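Progress report, demonstration recording
February 17, 2021

Hi all - a quick update on where your money has gone since October. The kitchen table setup is finally behaving, and we have 387 usable demonstrations saved, against the 30 I was so proud of last time! Most are done by remote control. I still guide the arm by hand for new tasks, which is slower, but it helps me work out a sensible path before I try it from the controls.

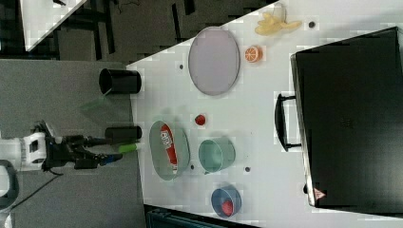 Toy food, cups and the green tray, with the gripper low over the mat.

The Flolau task list now has 16 entries. Picking up round things went well early on. Bottles and tubes are another story, and I threw out a whole batch where I closed the fingers too soon and the arm would have learned my bad habit.
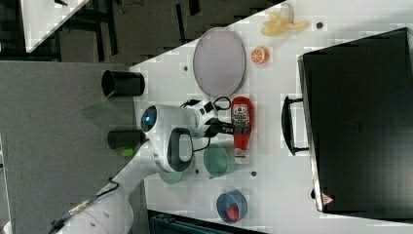
Wunden Teleoperation Team

For the red squeeze bottle I now come in from over the top and pause before closing. The pause felt silly at first, but the Agbenyega training runs got noticeably steadier once every recording had it (I've gone back and redone the old ones, too).

Tools with handles are what I'm working on now. Grabbing a spatula or a ladle is fine, but keeping the angle right while moving it over to a cup takes real practice, and my wrist gets tired before the arm does.

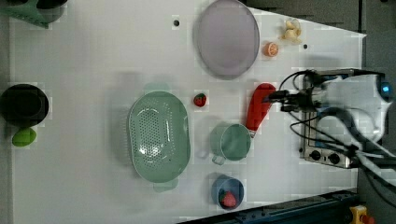 I'd like to bring in a second operator for this part, so the recordings don't all carry my own style. We have $2210 left in the Karnorum budget line, enough for the training hours. If you're happy with that, just reply to this and I'll get the schedule going.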